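Projet de club : notre robot à deux bras n'arrive pas à balayer correctement, la brosse pousse tout à côté de la pelle

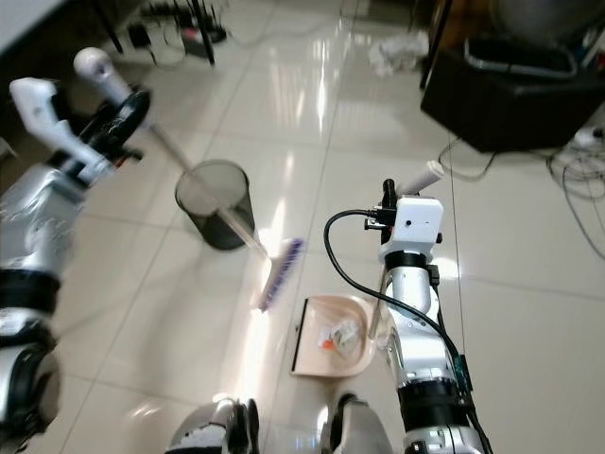 Le contexte et le problème

Bonjour à toutes et à tous ! Premier message de ma part, je lis ce forum depuis un bon moment sans oser écrire, alors soyez indulgents si j'oublie des informations. J'encadre un petit club de robotique dans un lycée (nos élèves ont entre seize et 18 ans) et nous préparons pour avril l'épreuve « tâches ménagères » des rencontres Plirngate. Le principe est simple à énoncer : le robot tient le balai dans la pince gauche, la pelle dans la pince droite, et il doit ramasser des petits déchets sur un sol lisse. Chez nous c'est du carrelage blanc très brillant, et les élèves s'entraînent avec des bouts d'emballage en plastique, parce que c'est ce que le règlement annonce.

Nous pilotons les deux bras en téléopération pour enregistrer des démonstrations, puis nous entraînons une politique par imitation avec Igwe, sur l'ordinateur de la salle. Pour l'instant nous avons 167 démonstrations. Quand c'est un élève qui pilote, ça se passe très bien. Quand le robot est tout seul, il approche joliment la brosse, il commence le geste, et puis trois fois sur quatre la brosse dévie et le déchet file à côté de la pelle. Parfois c'est la pelle qui se soulève un peu à l'avant et le plastique passe dessous. Les élèves sont un peu découragés, il faut dire qu'ils y passent leurs pauses de midi !

Nous saisissons le balai tout en haut, juste sous l'embout arrondi, pour que le bras n'ait pas à descendre trop bas. La pelle, elle, est tenue par son manche. Faut-il refaire toutes les démonstrations ? Changer de prise ? Ajouter des données ? Je précise que nous n'avons pas de capteur d'effort dans les poignets, et que le budget du club est ce qu'il est… Merci d'avance à ceux qui auront la patience de me lire jusqu'au bout.

MamanDesServos

Broson_bricole

Bonjour et bienvenue ! Ne jetez surtout pas vos démonstrations, on a tous eu envie de le faire un soir et on l'a tous regretté. J'ai accompagné un groupe d'étudiants sur un sujet très voisin (un balai aussi, mais avec un seul bras et une pelle posée contre un mur), et vos symptômes me rappellent beaucoup de souvenirs.

Je commencerais par la prise du balai. En le tenant tout en haut, vous avez un bras de levier énorme : la moindre rotation du manche entre les doigts devient plusieurs centimètres au niveau des poils. L'élève qui pilote voit la brosse partir et corrige sans même y penser, alors que la politique, elle, a surtout appris des positions de poignet. Si le manche tourne dans la pince, le poignet est au bon endroit et la brosse ailleurs. Essayez de descendre la prise d'une main ou deux, si le bras peut le faire sans arriver en butée, et enroulez un peu de ruban antidérapant sur le manche à cet endroit. Chez nous, un morceau de chambre à air de vélo a fait merveille, ça ne coûte rien et ça se change en deux minutes. Tracez aussi un repère au feutre pour que la saisie se fasse toujours à la même hauteur.

Pour la pelle, regardez l'angle du poignet droit à la fin de l'approche. Les pilotes débutants ont tendance à poser la pelle puis à relâcher légèrement la commande, et l'avant se décolle. Demandez-leur de viser un tout petit peu plus bas que le sol, de l'ordre d'un millimètre ou deux, en vérifiant d'abord que vos moteurs le supportent (limitez le courant, et gardez quelqu'un près de l'arrêt d'urgence le temps des essais). Le plastique de la pelle plie un peu et la lèvre reste plaquée.

Ensuite seulement, les données. Triez ce que vous avez avant d'en ajouter. Faites regarder les enregistrements par les élèves, à deux, et mettez de côté ceux où le pilote hésite longtemps au-dessus du sol. Une politique par imitation apprend très bien les hésitations ! Puis enregistrez une série courte de rattrapages : vous placez volontairement la brosse de travers au départ, et le pilote la ramène. Dans notre groupe, 11 démonstrations de ce genre avaient déjà changé le comportement, à ma grande surprise — je ne vous promets pas le même résultat, mais c'est une après-midi de travail et les élèves adorent ça.

Une question tout de même : vos caméras, elles sont où ? Une sur la tête uniquement, ou aussi aux poignets ?

toto_du_fablab

Moi je mettrais une brosse plus large et puis voilà. Sinon il y a des aspirateurs robots qui font ça très bien ;-)

Plus sérieusement, passez à 900 démonstrations et ça marchera, c'est toujours une histoire de quantité.

Fatbridge

Je ne suis pas tout à fait d'accord avec le message précédent. Multiplier les essais avec un manche qui tourne dans la pince, c'est apprendre au robot un balai qui se comporte différemment à chaque fois. La mécanique d'abord, comme l'a dit Broson_bricole.

J'ajoute un point que personne n'a relevé : votre carrelage. Un sol aussi brillant renvoie les lampes du plafond en longues bandes claires, et un bout de plastique transparent posé là-dedans, c'est presque invisible pour une caméra. Nous avons perdu un bon mois là-dessus avec mon club de collège avant de comprendre. Le robot réussissait le matin et ratait tout l'après-midi, on accusait les moteurs, les batteries, les élèves… En fait il n'avait appris qu'un seul éclairage. Faites quelques séries volets ouverts, volets fermés, avec une rangée de néons sur deux, et bloquez l'exposition automatique si votre caméra le permet. Commencez aussi par des déchets bien colorés pour vérifier si le problème vient de la vision ou du geste : si ça marche avec du papier rouge et pas avec le plastique, vous avez votre réponse.

Dernière petite chose, faites varier la position de la pelle d'une démonstration à l'autre, même de peu. Si elle est toujours au même endroit, le robot finit par balayer vers un point du carrelage sans la regarder. Bon courage à vos élèves, c'est une belle épreuve et elle est plus difficile qu'elle n'en a l'air !

MamanDesServos

Mille mercis, je n'espérais pas des réponses aussi détaillées ! Pour les caméras : une sur la tête, et les poignets sont prévus mais pas encore intégrés à l'entraînement. Nous allons commencer par le ruban sur le manche et le papier rouge dès la prochaine séance, et je reviendrai vous raconter. Les élèves ont déjà réclamé la chambre à air — j'en ai une crevée au garage, elle va enfin servir.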